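Come pack boxes with us! (Lanbridge Robotics Club)

Hi, I'm Melaniia Nazarenko, and I run the Thursday evening group at Lanbridge. We're looking for 3 new people to join our two-arm project before the Flurnent student challenge in June – no robotics background needed, I promise!

The job is pretty simple to explain. Desk stuff goes in a cardboard box, and the arms do the work. Pens, a highlighter, correction tape, whatever's lying around in somebody's backpack. You'd be driving the arms, setting out the items and keeping notes on every run (we want 100 good ones before the challenge, so there's plenty of driving to go around).

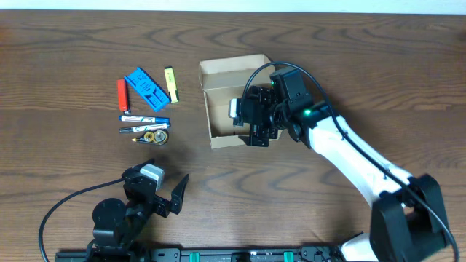

Who we'd love to hear from

Anybody enrolled at Lanbridge, any major, who can make it most Thursdays for 2 hours. Patience helps a lot! If you've done some Python, great, and if you haven't, we'll get you started. It's unpaid, but you can count it toward your project credit.

Want in? Stop by Room 114 in the Jacobs building on a Thursday after 6 and ask for me, or leave a note with your name and email in the club mailbox.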